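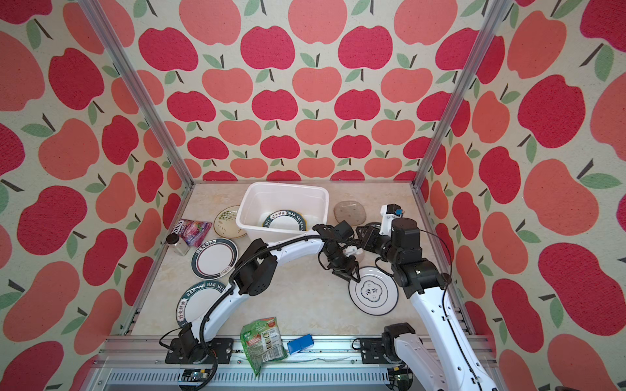
A green-rimmed plate in a white basin.

The Dishwasher, and Life After It

The second-floor dishwasher at Marneck House stopped on a Monday night in the middle of somebody's lasagna pan and has not started since. Those of you who live on the second floor know this. Those of you who live on the other floors also know this, as the second floor has been coming up and down the stairs with its dirty plates ever since, smiling politely.

The history, for new residents. The machine is a Zimholm, bought used when the building went over to shared kitchens, and it came with a manual in a language none of us could place. It was loud. It had a setting called Delicate that broke wine glasses and a setting called Heavy that left oatmeal exactly where it found it. For years we had a standing argument over whether you rinse before loading. The rinsers said the machine couldn't cope. The non-rinsers said that was what the machine was for. The repair technician took the side panel off, looked in for a long moment and asked who had been putting rice down there, so I suppose the rinsers may have that one.

The repair quote is $212 for the visit and the pump, plus a part that has to be ordered and may come in September. A new machine costs a good deal more and would need the counter cut. Both options will be on the agenda of the next house meeting, which is Wednesday, July 12, 2023, in the downstairs lounge after supper. Please bring opinions. Please do not bring the rinsing argument, which has had its turn.

In the meantime we are washing by hand, and I have learned some things about my neighbors.

Some of us were taught to wash dishes under a running tap, as if the river would never run out. Some of us fill a basin, wash everything in it from the glasses to the roasting tin, and will defend the final color of that water to anyone who asks. A few of us believe in soaking. Soaking is a real technique with a proper place in the kitchen, and that place is overnight, in your own sink, for a pan with something burned onto it. A cereal bowl does not need to soak. A teaspoon does not need to soak. If you put a cereal bowl and a teaspoon in water on Thursday and go to your sister's for the weekend, the word for that is leaving.

Gerrit Timmermans, on the third floor, washed dishes in a hotel kitchen at nineteen and has offered to show people how it goes. I went along expecting very little and came home a changed man. The whole method fits on an index card, and he has in fact put it on one, taped up over the third-floor sink:

Scrape everything first. All of it, into the compost.
Glasses, then silverware, then plates, then pots.
Water as hot as you can stand it.
Change the water when you can't see the bottom.
Rinse. Soap is not a seasoning.
Rack it and walk away.

The last line is there on account of the dish towels. He has strong feelings about the dish towels, and having seen what hangs on the oven door on our floor, I have come around to his view. Towels now go in the wash twice a week. The one with the lighthouse on it has been retired.

Which brings me to the rack. The second-floor rack holds 9 dinner plates if they are all the same plate. They are not the same plate. After this many years of people moving in with a box of kitchen things and moving out with a slightly different box, we own something from everywhere: diner china, wedding china from marriages I never heard about, plates with writing on them, plates with roosters, and a set of square ones that fit no shelf and no rack and were, I believe, bought by me. Stack the big ones at the back. If the rack is full, put away what is dry before adding to the pile. The pile you are thinking of adding to came down on Saturday and we lost two bowls.

A word about the sign-up sheet. There are two slots each evening, one to wash and one to put away. I would like to thank the people who have signed up. I would also like to thank the person who signed up as "Palacios," since we have no resident by that name, and whose evening I ended up covering. Your handwriting is very distinctive and I'll see you at the meeting.

Several people have asked whether we might simply not replace the machine. I raised an eyebrow at this the first time, the proposer having so far washed nothing. But it has come up again from people with wrinkled fingers and a right to speak, and there's something in it. The kitchen is quieter. I have had longer conversations over that sink in two weeks than I had in the previous five years, including one with my next-door neighbor, whose first name I have finally confirmed. On the other hand, it is July, the kitchen faces west, and nobody has yet tried this during Thanksgiving.

If you would rather not wait for the meeting, comments can go in the box by the mailboxes. Unsigned comments will be read aloud in the voice I think you wrote them in.

Also on the second floor: the blue lid from Sirudstead Road potluck night fits nothing we own. If you have a blue casserole with no lid, it's on top of the refrigerator.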